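From: Solldale Kitchen List
Date: February 10, 2020
Subject: Re: plates and cups for the shared cupboard

Someone wrote in December:
> Can we settle on one kind of plate and one kind of cup
> before we order more? The Worine bowls don't stack with
> anything and the shelf is full.

I think we can. My vote is for the shallow cream plate with the raised rim and the plain blue cup. The plate holds a sandwich or a slice of pie without taking up half the table.
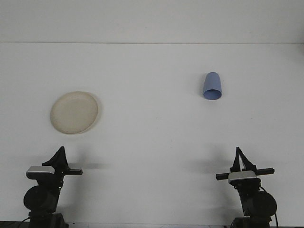
Galbraith sells the plates in boxes of 16, and they will hold a price for up to 9 weeks if we ask. The cups come from Firna, loose, so we can order the number we need. I would start with 100 cups, as they go missing faster than plates do.

On storage, the cups should go on the upper shelf and the plates on the lower one by the sink. The old glasses can stay in the hall closet until the spring sale. Please don't put the Worine bowls back in the cupboard. They are in the box under the counter if anyone wants them.

One open question is whether we want a second color of cup for the kids' table. It would make sorting easier after a meal, but then we have two sets to keep track of. I would stay with blue.

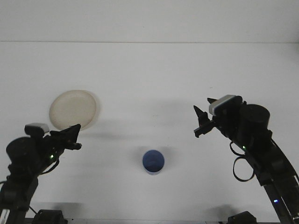 Galbraith list member wrote:
> Blue is fine with me. I would like a deeper plate, though.
> Anything with gravy or syrup ends up over the side of a
> shallow one. Could we get one box of each and try them at
> the next supper before we order the rest?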